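Stillow Energy Support
Ticket 1813
Subject: Export readings missing after inverter swap, Clirnon site
Status: Open - waiting on meter operator
Opened: 2024-12-08

Reported problem

Customer has a roof solar array on a bakery unit at Clirnon. The old inverter was replaced by Najjar and generation came back the same afternoon. Generation figures show in the portal as normal. Export figures have been blank ever since, and the last bill had no credit for power sent to the grid. Customer wants the credit put right and wants to know if the export meter is faulty.

First checks

Logged in to the portal and opened the site. Generation line is present for every half hour. Import line is present. Export line stops at the half hour when the old inverter was isolated and does not start again.

Asked the customer to read the meter display by pressing the blue button until the export register came up. The register had moved on by 46 units since the last bill, so the meter is counting. That rules out the meter itself and points to the link between the meter and us.

Restarted the data feed from our end. No change after an hour.

Second checks

Customer power cycled the comms box by the incoming supply. Signal light went amber, then green. Import readings carried on arriving. Export still blank.

Compared the site record with the commissioning sheet sent by Najjar. The sheet gives the export channel as channel 2. Our record has it as channel 4, which was right for the old set-up. The portal has been asking for a channel with nothing on it, and it treats that as no data instead of an error.
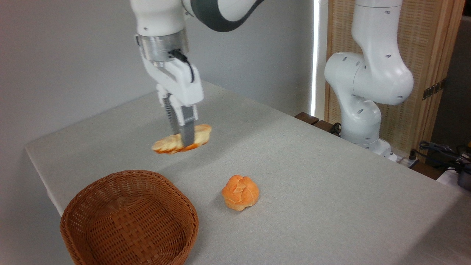 Evander Jardine
Technical Support, Metering and Export

Changed the export channel on the site record to match the sheet and saved it. The first new export reading arrived on the next half hour. Left it overnight and checked again in the morning. All daylight half hours were filled and the total agreed with the register reading the customer gave over the phone.

Missing period

The portal will not go back for old readings by itself. Sent a request to Clustitz, the meter operator, for the stored half-hourly export data from the date of the swap up to the date of the fix. The meter should still hold all of it. If any half hours are missing, billing can use the opening and closing register readings to work out the total, but the customer is on a tariff that pays more at teatime so the half-hourly data is better for them.

Clustitz have acknowledged the request. No date given yet.

Told the customer

- Meter is working and does not need to be changed.
- New export is being recorded from now on.
- Credit for the missing period will go on a later bill once the data is in.
- Please keep a note of the register reading in case we need it.

Customer asked if the direct debit could be lowered in the meantime. Passed to billing with a link to this ticket.

Still to do

Chase Clustitz if nothing is back by the next billing run. Load the data when it arrives and ask billing to reissue the last statement.

Check the other Najjar swaps done since May for the same channel change. Almost all of them will have come through on the old template - the export channel has to be typed in by hand on that one.

Do not close until the reissued statement has gone out.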